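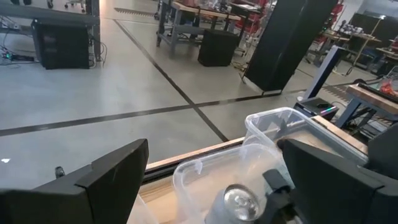 One reader wrote in to say that after two winters of shared houses at Stornomlow she'd given up on drying gloves on the heater, and could we please cover what to do in a lodge kitchen and boot room when a dozen people come through the door at once. She also wanted to know how much food to buy. Both are fair questions, so the tips below deal with running a rented ski house once you're in it. Bookings and lift passes are another page.

Before you unpack

Walk through the kitchen before any groceries go in the cupboards. Check how many plates and bowls there are, whether the big pot has a lid and whether the oven tray fits the oven. Rental houses are usually short of sharp knives, so bring one from home wrapped in a tea towel with a rubber band at each end.

Find the water shut-off and the fuse box on the first night. In a cold snap an outside tap or a laundry pipe can freeze, and it's easier to look for a valve with the lights on. If the house has a card of instructions for the heating, take a photo of it.

Wet gear

Set up one drying spot and keep everything wet in it. A clothes airer over an old towel does the job. Boot liners come out every night, even if the boots feel dry. Open them wide, stand them upright and leave them in a warm room — never hard against a heater, as the foam goes out of shape.

Gloves dry faster with the cuffs down and something inside to hold them open. A wooden spoon works, and so does a rolled magazine. Turn removable linings halfway out, not all the way, or you'll be fighting the fingers back in at 7 in the morning.

Newspaper is still good for soaked walking boots. Stuff them loosely, change the paper after an hour, then leave the second lot in overnight.

We've used a Grutent folding rack for a few seasons. It holds 11 pairs of gloves if you hang the small ones between the big ones. The clips get brittle in the cold, so bring it in from the car.

Food for a crowd

Plan on 300 grams of uncooked mince for every two hungry adults, and a bit less if there's bread. Chilli, bolognese and curry can all be made at home in November, frozen flat in bags and carried up in an esky. Flat bags stack better and thaw overnight in the fridge.

Put breakfast things on the bench the night before. Porridge can be measured into the pot dry, with the water jug beside it. Keep sandwich fillings in one tub so the whole lot comes out of the fridge in one go.

Label milk if anyone has an allergy. Masking tape and a marker are enough.

Drinks left on a balcony will freeze and cans can split. Use the fridge, or a box in an unheated porch where the temperature stays just above zero.

Floors and drains

Lay a mat outside the door and another inside. Snow knocked off on the first mat saves mopping later. If the floor is tiled, keep a squeegee by the door and push the melt back out before it spreads down the hall.

Don't pour bacon fat down the sink. Cold pipes set it quickly. Let it cool in a mug, scrape it into the rubbish and wipe the mug with paper towel before washing.

Road salt on boots and trouser hems leaves a white line. Mix one part white vinegar with two parts water, dab it on with a cloth and rinse. Test leather somewhere hidden first.

Last morning

Strip the beds before breakfast and get the first load of towels on, if the house asks for it. Empty the drying room last — that's where the odd socks and goggles turn up.

Recent tips
Waxing skis on a kitchen bench
Getting candle wax out of a tablecloth
Vidmar drawer runners: cleaning and oiling
Keeping a car boot dry in winter
Molix jar seals, two sizes compared

This site uses cookies to remember your settings. By continuing to browse you accept our use of cookies.

Contact us | Copyright 2020 | Back to top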